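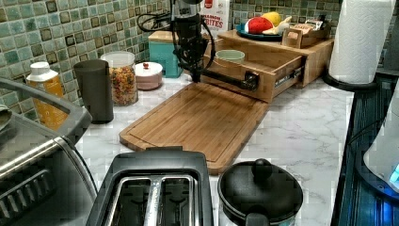
The Cutcombe counter, with the drawer open and the fruit plate up top.

How to Live With One Good Counter
Posted in: Kitchens & Small Spaces
By Rekha Pal | May 18, 2023

I've known Maes for years, and I still can't get through a visit without poking around the kitchen at Cutcombe. So this time I brought a notebook and made it official.

We started with the back row, all those jars and canisters lined up against the green tile (I'm a little jealous of that tile). "I wanted everything I reach for in a line," Maes told me. "If it goes in a cupboard, I forget I own it. I once bought pasta three times in August!"

The tile came out of a clearance lot and cost $125, plus some 3000 little squares' worth of patience. "I'd do it again," Maes said, "but with kneepads for my elbows, if those exist."

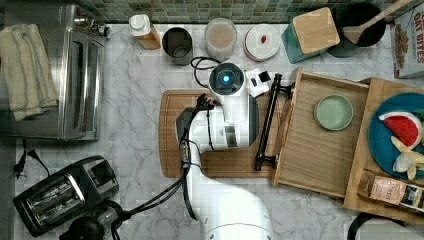
Then I asked about the toaster and the toaster oven, and whether a small kitchen needs both. Maes was firm. "Two people, two breakfasts. One of us wants toast right now and the other wants something melted on top." Fair enough — I've had that argument at home.

The cutting board stays out all day too. "If I have to go get it, I end up cutting on a plate," Maes said, and I laughed because I do exactly the same thing. 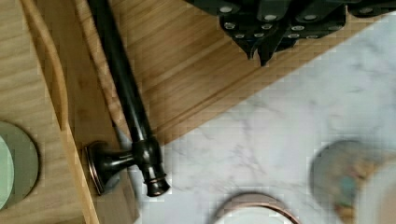
Page last updated: May 2023

My favorite part was the hardware talk. Maes loves a dark bronze finish and will happily turn a faucet handle over in both hands while explaining it. "Shiny chrome shows every fingerprint. Bronze next to pale bamboo just looks warm to me."

What's next? New shelves, maybe, once the Fanau project is off the list. "Ask me after the summer," Maes said, and went to put the kettle on.

Recent posts
Drimeo: A Pantry in a Hallway
Fanau, Before the Paint
Readers' Favorite Cutting Boards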